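Catch Records and Water Temperature on a Shore Fishing Stretch at Skamulbridge
Student project report, second-year fisheries course

Introduction

The river below Skamulbridge is fished mainly for perch and roach, with some pike in the colder months. Anglers who fish there often say that perch stop feeding when the water gets too warm, and that the roach take over. Our group wanted to see if the catch records kept on the stretch agree with that.

The question was simple. Does the share of perch in the catch go down as the water temperature goes up between April and September?

Study area

We used the left bank from the road bridge down to the old landing at Sinska. The bottom is gravel near the bridge and changes to silt farther down. There are reed beds along most of the lower half. The far bank is private and was left out.

Two small streams enter the river on this stretch. The upper one, called the Mösli, runs cold all summer because it is fed by springs. This turned out to matter for the results, and we come back to it later.

Methods

Anglers on this stretch fill out a paper card at the end of each visit. The card asks for the start and end time, the bait, the spot, and the number of fish of each species. We typed the cards into a spreadsheet and removed any that had no start time or no species listed. That left 136 cards with 577 fish.

Water temperature came from a Udesix logger tied to a post at the landing. It took a reading every hour. For each card we used the average of the readings between the start and end time written by the angler.

We then sorted the cards into 4 temperature groups and worked out the share of perch in each one. Cards from anglers who wrote that they were fishing only for pike were kept in the total but were not used in the perch and roach comparison.

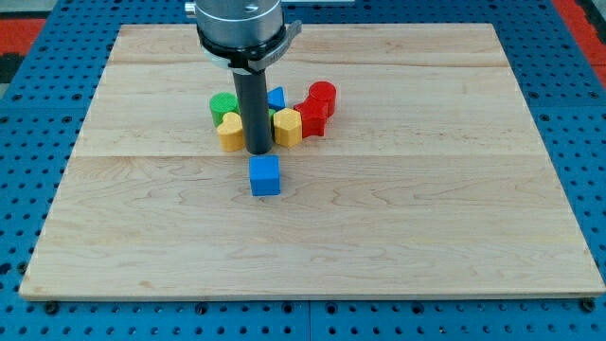
One problem came up early. The spots on the cards were written in the anglers' own words, so the same place could be called "the bend," "below the willow," or "second bench." We walked the bank with a printed map and matched as many names as we could. Where a name could mean more than one place, we marked the spot as unknown.

Results

The share of perch was highest in the coolest group and went down in each of the next two. In the warmest group it went back up slightly. Roach showed the opposite pattern, with the highest share in the third group.

Perch were caught more often in the first hours after sunrise, and this was true in every temperature group. Roach catches were spread more evenly over the day.

When we split the cards by spot, the small rise in the warmest group came almost entirely from anglers fishing at the mouth of the Mösli. Without those cards, the share of perch kept falling.

Discussion

The records support what the anglers say, at least for most of the stretch. They do not prove that perch stop feeding in warm water. The fish may move to cooler or deeper places that are hard to reach from the bank. The catches at the Mösli mouth fit with that idea, but we had no temperature readings there, only at the landing.

Bait is another weak point. Worms were used more in spring and maggots more in summer. Since perch are often caught on worms, part of the change could come from the bait. We tried to compare worm cards only, but there were too few of them in the warmest group.

We also do not know how many visits ended without a card. An angler who catches nothing may be less likely to fill one out, so catch per hour would probably look better than it was. For that reason we report shares of species and leave catch rates out.

Further work

A second logger at the mouth of the Mösli would be the first thing to add. We would also change the card so that the spot is picked from a numbered map. The spreadsheet and the list of matched spot names have been handed in with this report.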